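About Nerutham

Nerutham is an independent test house for robot grippers, arms, cameras and controllers. We compare equipment under ordinary conditions and report the results to the people who must decide what to buy, what to build and what to repair. The company does not make or sell hardware, and it takes no commission on any purchase that follows from its reports.

The company was founded by Margareta Grecu, who had spent much of her working life writing acceptance tests for packaging lines. Margareta Grecu remains director and signs every report before it is released. Our offices and main workshop are in Bekby, and a second, smaller workshop is used for arms and controllers that need a fixed base.

What We Test

Most of our clients first come to us with a question about grip. A gripper that performs well on a machined block may do poorly on a bag that is half air. For this reason our standard set of objects is drawn from daily life: snack bags, wrapped bars, small boxes, cloth and footwear. The set now holds 600 objects, each with a number and a record of its weight and size. Crushed or torn items are replaced with the same product wherever it is still sold.

Hand-held grippers are tested in furnished rooms as well as on the bench. Operators pick up, hold and put down objects from the set, working alone or in pairs, and each session follows a written plan. We look at how firmly the fingers hold a soft package, how much of the object remains in view of the camera, and how tired the operator's hand becomes over a long session.

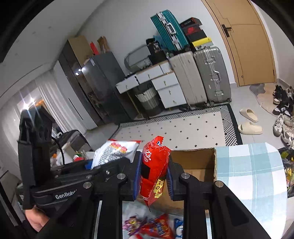
Hand-held grippers at work on bagged snacks 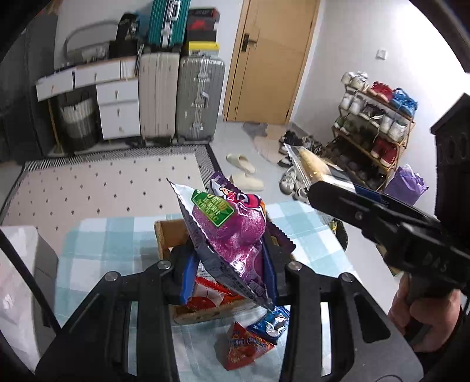 Arms and controllers are assessed separately. An arm is run through a fixed series of reaches with no load and then with a known load, and its repeat error is recorded at each stop. Controllers are compared on delay, on recovery after a lost signal, and on how clearly they report a fault. Cameras are judged on focus at close range, color under room lighting and the quality of the image near the edges of a wide lens.

How We Report

As of 2/7/18 our archive contained 2,193 completed trials. Each trial is stored with its plan, its raw recordings and the notes of the operator. Clients receive the full record for their own equipment. Comparative reports are issued in two series: Ferum, which covers grippers and arms, and Coman, which covers cameras and controllers.

A maker may comment on a draft report within 6 working days. Corrections of fact are entered, and any remaining disagreement is printed as an appendix in the maker's own words.

Working With Us

Requests for testing should name the equipment, the intended use and the date by which results are needed. Equipment is returned at the client's expense unless other terms have been agreed in writing. Visits to the Bekby workshop are by appointment.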